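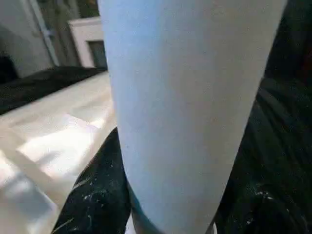
4. Descaling the Drosteo water heater

Descale the heater when the counter on the panel reaches 1000 fills, or sooner if you live in a hard water area. The counter can be set between 528 and 4000 fills (see section 6, Settings). The job needs one sachet of Ploltum descaler and a sink within reach.

Caution: Do not descale while the tank is hot. Switch off at the wall and leave the heater to cool overnight.

4.1 Before you start

1. Remove the drip tray and wash it in warm soapy water.
2. Take out the Eren filter. Descaler will ruin it. Keep it in a bowl of clean water until you have finished.
3. Empty the tank through the drain plug at the back.

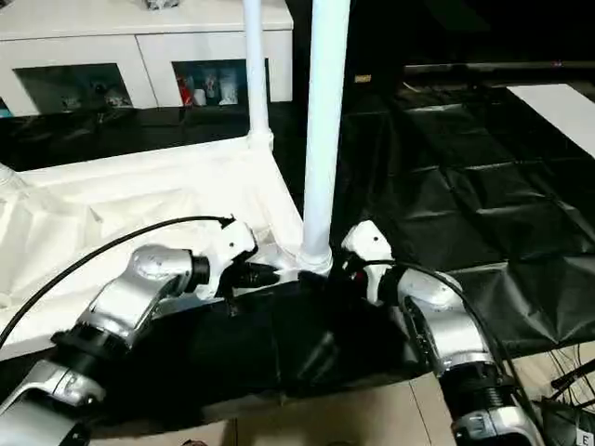
The heater must stand level or the descaler will not reach the whole of the tank. Turn the front feet until the bubble in the lid is central. Check too that the worktop is clear on both sides and that nothing upright is close to the spout. Something tall and narrow, like the white vertical pole between the two arms, is easily knocked when the lid is swung open. Models with the Brudness wall bracket need 6 cm of free space above the lid.

4.2 Running the descaler

1. Refit the drain plug and tighten it by hand only.
2. Dissolve the sachet in a jug of cold water. Stir until no grains are left.
3. Pour the mixture into the tank and top up to the MAX line.
4. Stand a large cup or jug under the spout.
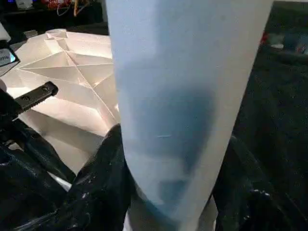
5. Switch on and hold CLEAN until the lamp flashes. The heater releases a little water at a time. Empty the cup whenever the pump pauses.
6. When the lamp stays lit, switch off and drain what is left.

Note: If the lamp goes out during the programme, check the drain plug and start again from step 5. You do not need a new sachet.

4.3 Rinsing

1. Fill the tank with fresh water and run it all through the spout. Do this twice.
2. Refit the filter and the drip tray.
3. Hold RESET until the counter shows 0.

Caution: Do not drink the rinsing water.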